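Status: draft, used on the two-arm bench since December. Comments go in the issue tracker under `rules`, and please say which rule you mean by number.

# Skuminel bench rules and data card

Skuminel is a set of 230 recordings of two robot arms doing small tabletop jobs: picking up light objects, moving them, putting them into cups and dishes. Mekatov keeps the bench and the files. The set ships with this card, a folder of recordings, and a checklist we call Clirkeo. The rules below started as somebody's notes and have been through 12 revisions. I wrote most of the current text and I still don't trust all of it.

Read this before you quote the words "recorded under good practice" in a paper. We used that phrase ourselves in the first release. It meant that a form had been filled in.

## What the rules cover

They cover the state of the table, the start of a recording, what gets kept, and what may be claimed afterward. They do not cover safety certification. If you need a bench that meets a published robot safety standard, get a qualified person to assess your own bench. A tidy checklist from someone else's lab is worth nothing there, and I include ours.

## Folder layout

```
skuminel/
 recordings/
 notes/
 clirkeo/checklist.md
 excluded/
 RULES.md
```

`excluded/` is part of the release. Earlier versions left it out, and our success rate looked a good deal better for it. Anyone comparing against the old numbers should stop.

## Table rules

1. **Name the task objects before starting.** Write them in the note file. Everything else on the table counts as clutter, including things that have sat there so long that people no longer see them.
2. **Clutter is allowed, but it has to be written down.** Some labs insist on a bare table. I have yet to see evidence that a bare table makes for better data, and a policy trained on one tends to fall apart the first time a stapler shows up.
3. **Sharp items go in the note by name.** Scissors on the table are clutter like any other until an arm has to reach past them. The note should say which side they are on and which way the blades point.
4. **Check where the cables hang.** Each arm's cable needs slack, and the slack must stay clear of the task objects through the whole reach. "Looked fine" is not an entry.
5. **Shadows count.** Both arms throw wide soft shadows over the wood, and a gripper's shadow can lie right behind the thing it is meant to pick up. Don't move a lamp in the middle of a session. If you did, start a new session number.
6. **Start with the fingers open and the object between them or in reach.** Pale objects on pale wood, such as a small wooden fork, are harder to find in the wrist view than people expect. Check that view as well as the fixed one.
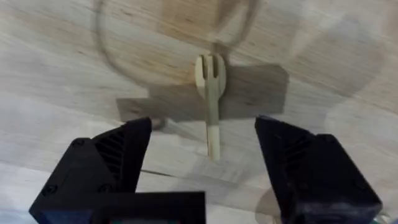
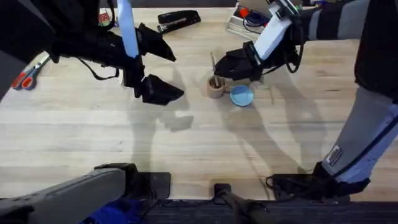
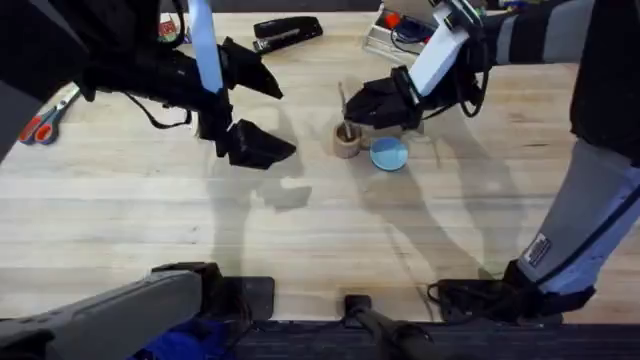 ## Recording rules

7. **One note file per recording.** Copying the last note and changing the number is the most common fault we find. In a check of 39 notes, the clutter line was word for word the same in most of them, although the tables were not.
8. **No silent restarts.** If you stop an arm by hand, the recording goes to `excluded/` with a reason. A one-word reason is fine.
9. **Both arms get logged, even when one does nothing.** An idle arm still blocks a view and still casts a shadow.
10. **Two people sign off.** I'm not convinced by this one. The second signature is often given at 5 p.m. by a person who wasn't in the room. It stays until we have something better.

## What may be claimed

| Claim | Allowed? |
|---|---|
| "Recorded with clutter on the table" | Yes, if the notes list it |
| "Recorded under the Clirkeo checklist" | Yes, with the revision number |
| "Meets a safety standard" | No |
| "Handles everyday objects" | No, name the objects |
| "Robust to lighting" | No, we have one room |

Mohammadi, the sister set, uses the same checklist with rule 5 removed. Results from the two should not be pooled. People pool them anyway, so state it if you do.

## Known problems

- The checklist has no line for worn finger pads. The ribs on the pads matter for thin handles, and we have no record of when any pad was changed.
- Object names drift. A "dish" in one note is a "lid" in the next. Search for both.
- We have never tested whether following the rules improves a trained policy. The case for them is that they let you find out what was on the table, and that is the only benefit I'd defend.
- Rule 4 depends on someone looking. There is no sensor behind it.

## Changing a rule

Open an issue with the rule number, the recordings that gave you trouble, and the wording you want. Requests that cite only another lab's policy get closed. Changes are merged on Tuesday and take effect with the next session number, never partway through one.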